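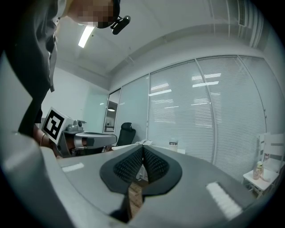
# Gunley office clears out nearly everything, keeps the phone

GUNLEY, 5 May 2021: The front office on Atar Street has been cleared, painted and put back together, and the telephone has survived.

This was not a sure thing. When Acuña Bookkeeping drew up its plan for the room in March, the desk phone was on the list of items to go, between a fax stand and a framed map of a county the firm has never worked in. The fax stand went. The map went, and was gone from the sidewalk within the hour. The phone is back on the white desk, with its coiled cord, waiting for somebody to call about payroll.

"I had the box ready for it," said Bautista Bustos, the office manager, who ran the clear-out and has opinions about cords. "Then I unplugged it on a Friday afternoon and went for coffee. By the time I got back there were people at the door asking if we'd closed."

The firm takes up 900 square feet on the ground floor, and for most of its life it has filled them. Former clients remember a front room that had to be entered sideways. There were filing cabinets on both walls, a coat rack with no coats, and a printer that was kept because it was heavy. Bustos, who started as a filing clerk and so must bear part of the blame, said the cabinets held paperwork the firm was no longer required to keep, along with a great many takeout menus.

The new arrangement is a good deal simpler. A light wood floor can now be seen and even walked on. The desk is white. The chair behind it is black, with a high mesh back and a curved headrest, and its arrival caused more discussion than the paint did.

## A chair with a headrest

Acuña had been getting by with chairs from the building's previous tenant, a travel agency. They were upholstered in orange and tilted to the left. Staff had adapted to the tilt, and one bookkeeper is said to have asked whether the replacement could be made to do the same.

It can't. The new chair adjusts in most other directions, and for the first week the staff adjusted it constantly, each person undoing the last person's work. A sign-up sheet for the headrest height was proposed and, after a short silence, withdrawn. The current setting is a compromise that Bustos described as "too low for me and too high for everyone else."

The headrest also raised a question of appearances. Clients come to Atar Street to hear what they owe, and there was a feeling in some quarters that the person telling them shouldn't look too comfortable. The chair stayed. It was on sale.

## The matter of the number

The argument for the phone is mostly an argument about its number, which is printed on the window, on the return envelopes and on a batch of refrigerator magnets handed out at the Gunley street fair before anybody thought of moving to cell phones. The magnets have proved hard to recall. They are good magnets.

Acuña did look at having the number forwarded. Estent, the local phone company, was willing to do it, and sent a form. The form asked for the account holder's signature, and the account turned out to be in the name of the travel agency. Clearing that up took 2 visits to the Estent counter and a letter on travel agency stationery, of which, thanks to the filing cabinets, there was still a supply.

By then the staff had gotten used to hearing the thing ring again. It is a plain white set with a keypad, and it does very little. It doesn't show pictures of anyone's lunch. It can't be taken into the bathroom. Callers who want the office get the office, or they get no answer, and they seem to know what to make of either one.

"My cell phone has rung in the grocery store, at my sister's wedding and once at the dentist," Bustos said. "That one has never followed me anywhere. It stays on the corner of the desk."

The corner was a subject of its own. The first plan put the phone in the middle, where anyone could reach it and where the cord would run across whatever was being worked on. It lasted a morning. A coffee was involved. After that the set moved out to the edge, which leaves the rest of the surface open for actual work, a use of the desk that had been largely theoretical under the old system.

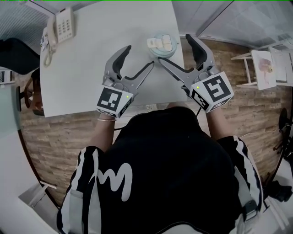
*On the corner of the table at Acuña Bookkeeping: the white telephone, gray keypad buttons and coiled cord included.*

Not far from the phone is a round container for small things, the one piece of storage on the desktop that made it through the planning stage without a fight. Trays were ruled out early. Bustos holds that a tray is a filing cabinet with the walls taken off, and that paper put in one will be there at Christmas. A container of modest size, on the other hand, fills up, and then someone has to deal with it.

The rest of the rules for the front room fit on a card. Paper goes home to its folder by closing time. Mugs go back to the sink. Anything left on the desk overnight without a name on it is considered donated to the office, a policy that has so far produced an umbrella, a tape measure and half a bag of pretzels. The pretzels weren't claimed, although they were eaten.

## What went where

Most of the old cabinets were taken by a plant nursery outside town, which plans to keep seed packets in them. The heavy printer required 2 people, a dolly and a change of shirt. It was offered free to anyone who could lift it and spent several days by the back door before a man arrived, lifted it, and left without giving his name. The office would like to thank him and would prefer that he not bring it back.

The orange chairs proved more popular than expected. A vintage shop on the far side of Gunley has one in its window with a card calling the tilt "characterful." The price is more than Acuña paid for the new one, headrest and all, and Bustos has asked staff to stop bringing this up.

There were a few finds along the way. A drawer that had been stuck since the travel agency's day was finally opened with a butter knife and turned out to hold brochures for a cruise line, a good stapler and a set of keys. The keys fit nothing in the building. They've been put on a hook and labeled "keys."

Regular clients have taken the changes fairly well. A florist who has been coming in every quarter for years walked through the front door, stopped, and asked to be directed to the front door. Another said the room sounded different, and it does. With the cabinets gone there is a slight echo, and a ringing telephone carries all the way to the back room, where the person least likely to answer it sits.

Acuña is now looking at the back room itself, where the shelves have been described by staff as "next." No schedule has been set. Bustos said he would want to see the front desk stay clear through the summer before starting on anything else, and that he had found a folder on it that very morning, without a name, and was giving it until closing.

The front office is open weekdays until 5. Callers should use the number on the magnet.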